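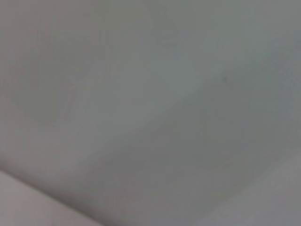 I first heard about the Zetia from a reader who wanted to know if it was a phone or an e-reader, and I couldn't tell her. So I got on a call with Mwanaisha Mbwambo, product lead at Pakzad, at what was 7 in the morning for me and a much more civilized hour for her.

"It makes calls, so it's a phone," she said, laughing. "My mother calls it the book."

The Zetia has a paper-style screen, a headphone jack (yes!) and a back you can pop off with a thumbnail. It goes on sale in August for $530, and I told her that felt like a lot for something that can't really play video. She didn't argue much.

"It is a lot. We wanted to be under 500 and we had a version that was. The hinge clips on the back cover broke after a couple of months in people's pockets, so we changed them, and the price went up."

I asked how many they're making. The first batch is 2000 units, and 1558 of those were already spoken for when we talked, mostly by people who'd bought Pakzad's older phone, the Treka. I had a Treka for a while and loved it right up until the updates dried up - which I brought up, a little grumpily.

"You're allowed to be mad about that," Mbwambo said. "We had one person on Treka software, Nuwan Majumder, and he was also doing the camera. For Zetia there's a proper team and we've put five years of updates in writing. Nuwan only does the camera now. He's happier."

Battery life was the part I got most excited about. She says she charges hers on the weekend and forgets about it, and the testers averaged some 70 hours with messaging and maps turned on. Maps, though? On that screen?

"Slow," she said. "Walking, it's fine. In a car you'll miss your exit. I missed mine."

We got onto apps after that. Most of the regular ones will install, but she was frank that banking apps are hit or miss, and her team is still going back and forth with a couple of developers. There's also a stripped-down home screen called Sornum, just text in a list, and you can switch it off if you hate it. I think I'd keep it on - I've been trying to look at my phone less all year and failing badly.

A review unit is supposed to reach me before the launch. Mbwambo asked me to drop it on purpose at least once and let her know what happens to the clips.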